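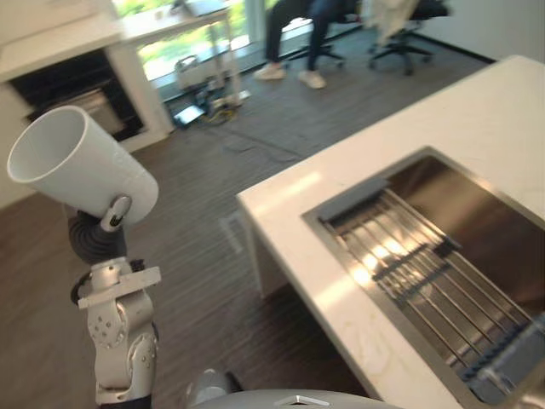
Abtropfgitter über dem Spülbecken, Eintrag vom 13. Oktober

Küche Gedley, Kücheninsel mit der hellen Steinplatte. Heute nur das Rollgitter und was darauf abtropfen soll. Das Gitter ist das von Dusari, das seit dem Sommer in der Schublade lag. Der Vergleich mit dem Modell von Mukel kommt später, die Lieferung ist für Dezember angekündigt.

Ablauf wie im alten Protokoll: Teil von Hand spülen, einmal ausschütteln, aufs Gitter legen, nach 25 Minuten mit dem Papiertuch prüfen. Vormittags fiel die Sonne auf die Platte, deshalb habe ich die ersten beiden Durchgänge gestrichen und nach dem Mittag neu angefangen.

Weißer Becher: mit der Öffnung nach unten bleibt am Rand ein Wasserfilm stehen. Quer auf die Stäbe gelegt läuft er besser leer, rollt aber, wenn man an die Platte stößt. Schräg gegen den Beckenrand gelehnt war er nach 25 Minuten am Tuch trocken.

Rosa Schale: schwieriger. Sie ist flach, und flach hingelegt behält sie eine Pfütze in der Mitte. Gekippt geht es, sie braucht dann aber Halt. Rest nach dem Kippen 9 Gramm weniger als liegend, Küchenwaage, also mit Vorsicht.

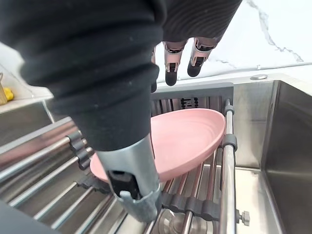

Rosa Schale, gekippt auf dem Rollgitter.

Die Stäbe selbst trocknen schnell. An den grauen Kunststoffteilen sammelt sich Wasser, dort nach jedem Durchgang nachwischen. Kalkränder bisher keine, nach vier Durchgängen sagt das wenig.

Lage des Gitters: über dem linken Becken lassen. Das rechte ist größer und bleibt zum Spülen frei. Beim Aufrollen hat sich ein Stab leicht verkantet, ließ sich zurückdrücken. Gewicht mit Schale und Becher zusammen etwa 58 Gramm unter dem, was Mac an tSaoi in der alten Liste stehen hat, muss ich nachwiegen.

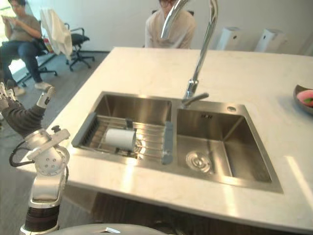
Zulkifli Raju meint, 25 Minuten seien für den Becher zu lang angesetzt, bei ihm reichten meistens 9, und die Schale solle ich lieber mit 30 probieren. Morgen beides, dazu ein frisches Tuch pro Messung. Waage vorher von Eckhard Meinecke zurückholen.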